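Unit 4: Cotton, from boll to finished goods

Notes for the second session. Read these before the seminar and bring your fibre diagrams from last time. Tutor: Wilma Van Hecke

1. The fibre

Cotton is a seed hair. Each fibre is a single cell that grows out from the seed coat inside the boll. When the boll opens, the fibre dries, collapses and twists along its length. The twists help neighbouring fibres grip each other during spinning.

Chemically, dried and cleaned cotton is mostly cellulose. The rest is wax, pectin, protein and mineral matter. The wax sits on the outside and makes raw cotton slow to take up water. Drop a tuft of raw cotton into a beaker and it will float for some time.

2. Ginning and sorting

The gin separates fibre (lint) from seed. Lint is then graded by length, strength, colour and the amount of leaf left in it. Long staple goes to fine yarns. Short fibres that remain on the seed after ginning are called linters. They are too short to spin, but they are a useful source of cellulose for paper and films.

Fibres combed out during yarn making are known as comber noil. Noil is clean and fairly even, and much of it is sold on for non-woven goods.

3. Scouring and bleaching

Scouring means boiling in a weak alkali to remove wax and pectin. Bleaching, usually with hydrogen peroxide, takes out the remaining colour. After both steps the cotton wets almost at once and is called absorbent cotton. Pads, balls and swab tips are made from it. 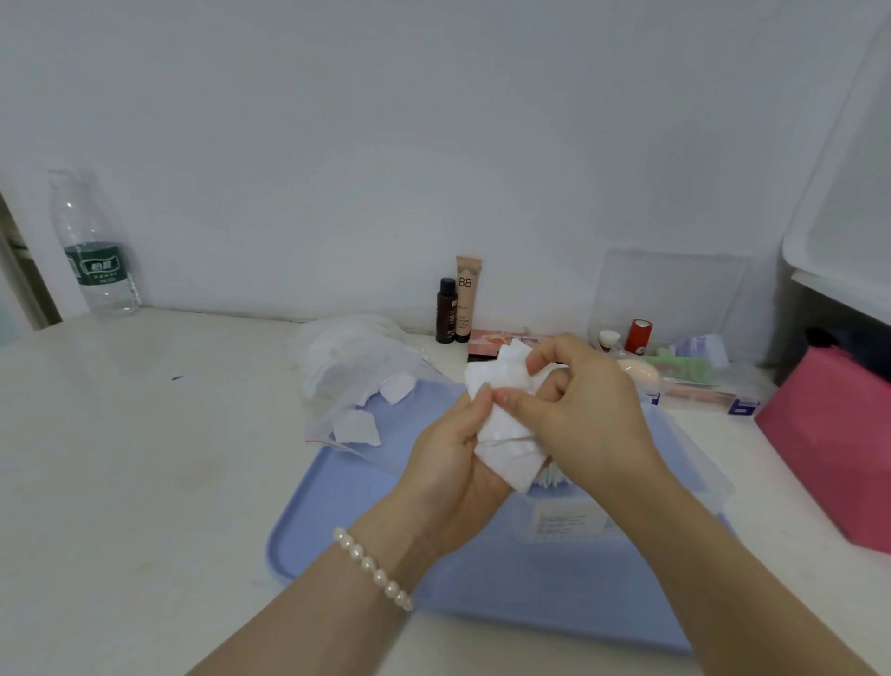
Fig. 2. White tissue held above a tray; cotton swabs in the container.

Tissue is a separate case. Most of it is made from wood pulp, laid down wet as a thin sheet and dried on a large heated cylinder. A blade scrapes the sheet off and gives it the fine creases known as crêpe. Do not mix up the two routes in your written answers.

4. Set work

Read the chapter on wet processing, up to page 117. Then write 2 paragraphs comparing scouring with bleaching. The work is marked out of 100. Questions about the deadline go to Henk Aerts.

Notes last revised 12 Jun 2022. The unit on wool follows in October.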